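The towel had been her mother's, or possibly Gallagher's, depending on which side of the family you asked. Kha Tô had inherited it along with a set of jars with checked lids and the belief that a thing folded badly would bring bad luck to the house by November.

She had been in Cedville for 121 days and had not yet folded it to anyone's satisfaction. Thirds left a tail. Halves left something the size of a paving slab, which then had to live somewhere, and the cupboard had already been promised to the good saucepans. Her aunt sent advice from a distance of 3,000 miles, usually at breakfast, and it was always the same advice: start with it flat, and mean it.

So Kha Tô cleared a stretch of worktop beside the jars and meant it. She smoothed the pile one way and then the other. She addressed it, briefly, by name. She had paid 100 for a course of evening classes in upholstery and felt that some of it ought to have rubbed off by now, if only the swearing.

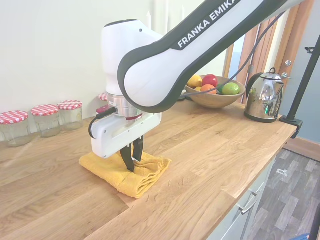
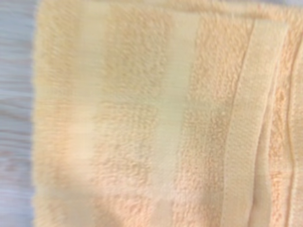
Enda Kavanagh was of the opinion that a towel should be rolled, and gave it through the kitchen window without being asked. Rolled, you could stand it on its end. Rolled, you could get seven in a drawer. His own had been rolled since the wedding and you wouldn't find a crease on them, not one, and was there tea going?

Kha Tô said there was no tea. She said that in her family people who rolled towels were not spoken of.

"Is that so," said Enda, and he leaned in on his elbows to hear more about them.

She told him about Uncle Uvus, who had rolled everything, including a tablecloth at a funeral, and had later gone off to sell boats. Enda thought he sounded a sensible man. By the time they had finished with the uncle it was getting dark, and she had put the kettle on after all.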